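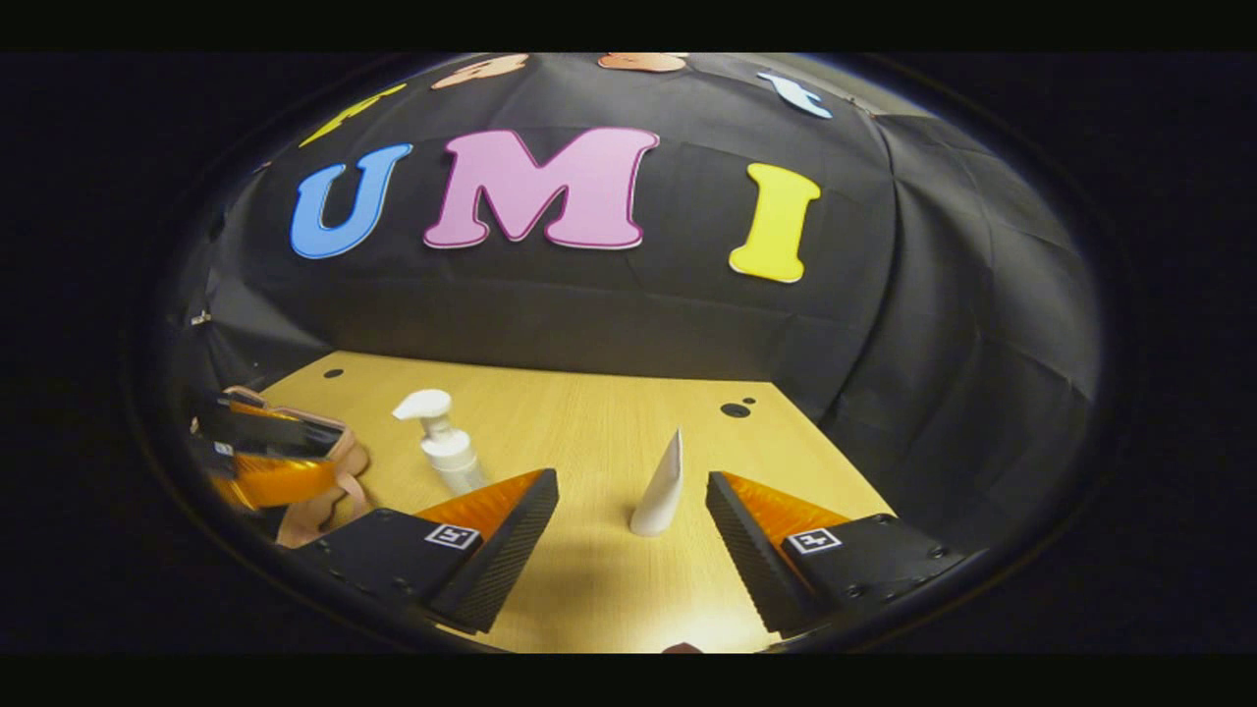 Nilodico Corrections Corpus: Data Card

Filed under: Datasets > Media & Press > Magazines
3 comments | 12 shares

Summary

The Nilodico Corrections Corpus is a collection of 1,405 correction, clarification and retraction notices published by 14 English-language magazines of news and opinion. Each record contains the text of one notice, the section in which the original article ran, the interval between publication and correction, and a code for the type of error. The corpus is maintained by the Clellmont Institute for Press Records and is intended for the study of editorial practice.

This release is dated 2024-06-14 and replaces all earlier releases. Record identifiers have not changed, except for notices that were found to be duplicates and merged under the older identifier.

Contents of the release

notices.csv holds the main table, one row per notice.
publications.csv holds one row per magazine, with frequency of issue and whether a corrections page is maintained.
codebook.txt defines the error types and gives the coding rules in full.
double_coded.csv holds the 400 notices that were coded independently by two readers, with both codes preserved.
CHANGES.txt lists merged and withdrawn records.

All files are in UTF-8. Dates inside the tables are stored as year and month only. Where a magazine did not state when an article was corrected, the field interval_days is blank. A zero in that field means that the notice was published on the same day as the article.

Collection

Notices were gathered from the public websites of the magazines and, for three titles, from bound print volumes. Print notices were typed by hand and checked once against the page. Notices attached to the foot of an online article were included only when the wording acknowledged a change. Silent edits fall outside the scope of the corpus.

Letters to the editor that dispute a claim are excluded unless the magazine printed a reply conceding the point. In that case the reply alone is recorded.

Error types

The codebook recognizes 5 types: name or title, date or figure, quotation, attribution, and substance. A notice may carry a primary and a secondary code. Misspelled bylines are coded as name or title. A quotation assigned to the wrong speaker is coded as attribution, even where the wording was also altered, and the alteration is entered as the secondary code.

The code for substance is reserved for notices in which the central claim of an article was withdrawn or materially changed. Readers found this the hardest category to apply. Users who plan to report on it separately should consult the double-coded file first and state how disagreements were handled.
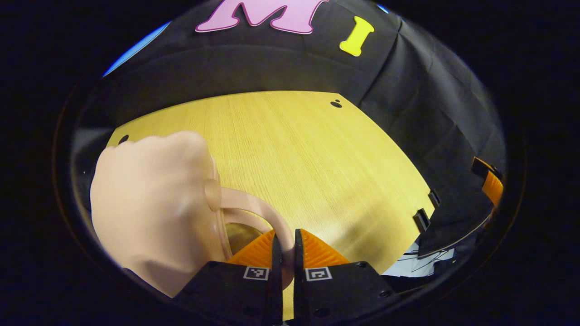
Can the corpus be used to rank magazines by accuracy?

The corpus records only the errors that a magazine chose to acknowledge. A title with many notices may simply have a more generous corrections policy than a title with few, and the maintainers ask that counts not be presented as a measure of reliability.

Personal information

Names of private individuals have been replaced with the token PERSON in the notice text. Names of public officials and of contributors to the magazines have been kept where the notice depends on them. Requests for removal are reviewed each August, and urgent requests may be sent at any time through the contact form.

Known limitations

Weekly titles are more heavily represented than monthly titles. Two magazines redesigned their websites during collection, and older notices from both may be missing. The section field follows each magazine's own labels and has not been standardized, so that "Culture," "Arts" and "Back of the Book" appear as separate values.

Related resources

The Khokhar Masthead Index uses the same publication identifiers and may be joined to publications.csv on the field pub_id. The Lurkix text viewer opens notices.csv without conversion, provided that the delimiter is set to comma.

Terms of use

The codes and supporting tables may be reused with credit to the Clellmont Institute for Press Records. The text of each notice remains the property of the magazine that published it and is supplied for research and teaching only. Publications drawing on the corpus should cite the release date given under Summary.

We use cookies to remember your settings and to measure traffic. Accept | Manage preferences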